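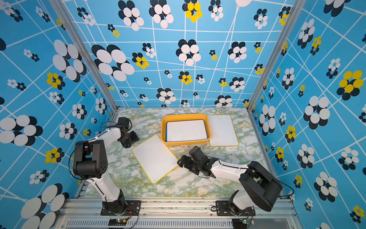
The two-armed bench at Hollatell, with the boards and the tray.

Canan Karakaya has spent much of her working life watching robots put whiteboards in a tray. She studies how arms learn from people, and her latest result is that they learn better from people who fumble.

"Everyone wants clean demonstrations," she says. "We did too. We threw the ugly ones out, then wondered why the arms went to pieces the moment a board slid sideways."

Her group trained one policy on 2,000 tidy runs. A second got the same number, but in 20 per cent of them the operator had been told to botch the grasp and recover. The second coped far better with boards left at odd angles.
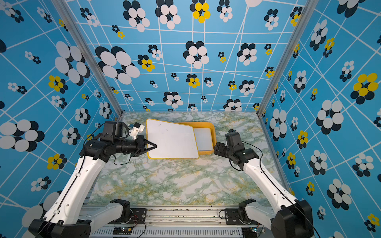
Why use two arms for a job one could manage?

"Because one can't, once the board is flat on the table," Karakaya says. "It needs something to push against. The other arm is the something."

Her colleague Dagim Feyisa recorded most of the botched runs, a job for which he claims a natural gift. "I was asked to make five kinds of mistake," he says. "I'd offered more."

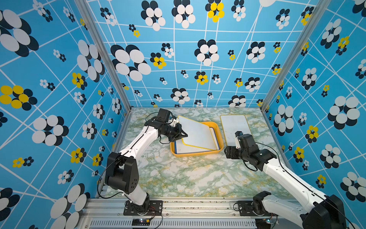
He found that deliberate mistakes soon turn into habits. By the second week he was dropping boards with the same flick of the wrist, and the policy had picked up the flick. The cure was to swap operators every 2 hours and keep them from watching each other — a rule that did little for morale at morning tea.

The software, called Stellum, gets no map of the bench. It works from the cameras and the positions of the joints. 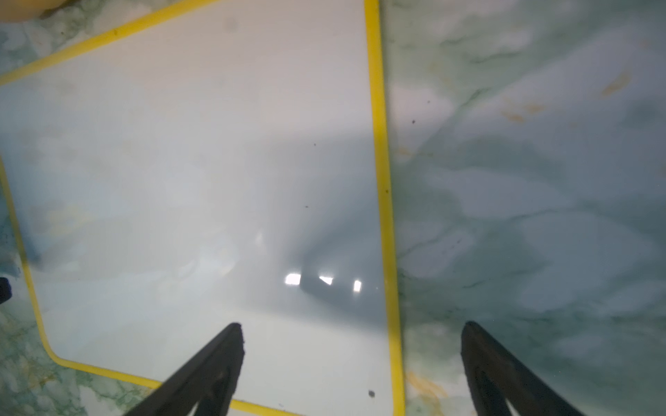

Wrist cameras were the part Karakaya trusted least. They give the close view a grasp needs, and they also pass on every trick of the light. A glossy board throws small white glare spots back at the lens, right inside a shadow across it, and an early policy treated such spots as something to pick up. "It was very determined," she says. "I've had students with less focus." More varied lighting in the training runs fixed most of it. She'd like to try cutlery next, and Feyisa has asked for a holiday first.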